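Cendadia Local > Food & Home > Around Town

Tray Suppers Are Back, and the Table Has Never Looked Better

Last updated: 6/22/23
3 min read

The tray supper is coming back to Fudham Hall, and this time the trays are getting as much attention as the soup.

If you missed the first one in December, the idea is easy to explain. Everybody eats from a tray that has been fully laid before they walk in. You find your seat, and there's your plate, your bowl, your mug, your napkin and your silverware, all ready to go. No lines for forks, no hunting for a cup. The December supper filled 167 seats, and people were still talking about it in the spring (mostly about the bean soup, but the trays came up a lot too!).

Itziar Manzano is running the table side again and has spent the past few weeks working out a new layout. The old one had the mug at the bottom right, next to the knife, and sleeves kept catching it. Now the mug moves up to the top left corner with its handle turned out. The plate sits below it with the bowl on top, and the whole right half of the tray belongs to the napkin, folded long, with the spoon, fork and knife lying on it side by side.

"I tried it with the napkin under the plate, and I tried it rolled up with the silverware inside," Manzano said. "Rolled looks great until you have to do a whole room of them. Flat is faster and I like the color showing."

The color is red, and it's a wonderful choice. Most of the dishes are black and the trays are dark brown, so a strip of red down one side wakes the whole thing up. The mugs are plain white. Manzano bought the dishes secondhand from a lunch place in Ustell that was changing over its kitchen, and paid $650 for the lot, crates included. A few plates had chips and have been set aside for plants.

The trays are the same ones the hall has had for years. They have scuffs, and they're staying. A good raised edge matters more than a shiny surface when you're carrying a full bowl across a room, and these have a good raised edge.

Urho Ojala is cooking, with the bean soup back by demand and a barley one next to it. There will be bread, pan-fried potatoes and a baked apple. Ojala wants the potatoes to go out to the tables in the pan, so each table will need a clear spot for one, and Manzano has been trying out where it can go without crowding the place settings.

Anyone who would like to help lay trays can come to the hall at 4 in the afternoon. Doors open for supper at 5. Sign up at the front desk or at the Nseir bakery counter, and mention it if you need a seat near the door or a tray with the mug on the other side. Left-handed guests asked for that last time, and the answer is yes.

Leftover soup goes home with whoever brings a jar, so bring a jar.
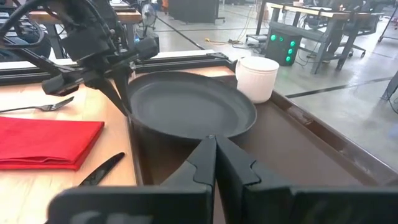
Black on brown, with a touch of white ceramic.
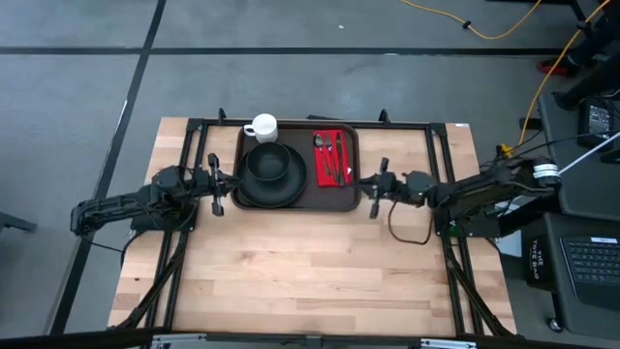

Dalal Sabbagh wrote to us after the last supper to say that the napkins should be cloth again this year, "even if it means I have to take a bag of them home and wash them myself," and that she would happily do the ironing too, provided she gets first pick of the barley soup. She also asked whether the bowls could be warmed before they go out, as hers was stone cold in December and the soup went lukewarm before she found her spoon.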